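Dauda Street Community Garden
Minutes of the December general meeting

Present: 21 members, plus two neighbors who came to listen and left with plot applications!
Chair: Temitope Olaniyan
Notes: Phúc Nông
Meeting opened at 6:40 p.m. in the upstairs room.

1. Last meeting's minutes
Approved with one correction. The plum tree by the north gate is a Methley, and Phúc had written it down as a Santa Rosa.

2. How the season went
Temitope gave the season report and it was a pleasure to hear. We brought in 2,530 pounds of produce from the shared beds, our best year so far, and 326 pounds of that was winter squash from the two long beds along the fence. The Premov food pantry took most of the squash and would gladly take more next fall. Tomatoes were slow until late July and then came all at once. The okra was wonderful. Several people asked for a second okra row, and there was general agreement that it should go where the bush beans were, with the beans moving to bed 9.

Cucumbers had mildew again. Wider spacing helped in bed 4, where plants were set two feet apart, and we will try that everywhere next year.

3. Seed order
The order goes to Zitetti in early January. Members should add their requests to the sheet inside the shed door before then. Already on the list: Red Russian kale, two kinds of pole bean, a short-season melon that Phúc is very excited about, and a lot of marigolds. We still have 128 packets left from last year. Onion and parsnip seed will be tossed and bought fresh, and everything else gets a germination test on damp paper towels. Phúc will bring the results to the next meeting.

4. Water
The Codonetti pump is working well after the new gasket. Hoses have been drained and hung up. There was a long and lively talk about drip lines for beds 1 through 6. Those in favor liked the idea of fewer evening watering shifts; those against worried about forks going through the tubing (it has happened). Agreed to try drip in beds 1 and 2 only and look at it again in August.

5. Compost
The back pile reached 140 degrees in October and is now dark and crumbly most of the way through. Great work by the turning crew. We have plenty of leaves and not enough green material, so coffee grounds and kitchen scraps are very welcome all winter. No citrus peels in the worm boxes, please.

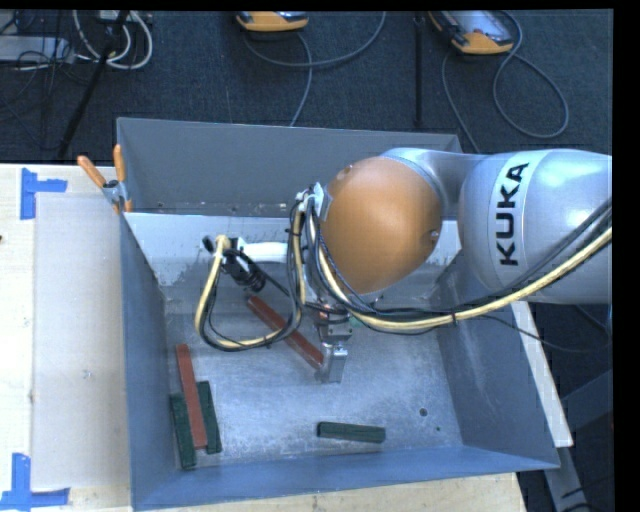

Temitope would like to start a third pile in March so that one can be filling, one cooking and one ready to spread — everybody liked this. The spot behind the shed gets the vote if the brambles can be cleared first. Bring thick gloves.

6. Plots
Four plots are open for spring. Current members who want to switch have until the end of January to say so, and after that the open plots go to the waiting list. Fees stay the same. Half plots will be offered again; they were very popular with first-time growers.

7. Other business
Seed swap in February, same room. Label your envelopes with the variety and the year, even if the year is a guess.
The shed lock sticks in the cold. A little graphite is on the shelf by the window.
Thank you to whoever left the jars of green tomato relish. They were gone by item 3.

To do
Temitope: pantry dates, drip parts for beds 1 and 2
Phúc: germination tests, seed order
Everyone: requests on the sheet

Meeting closed at 8:05 p.m.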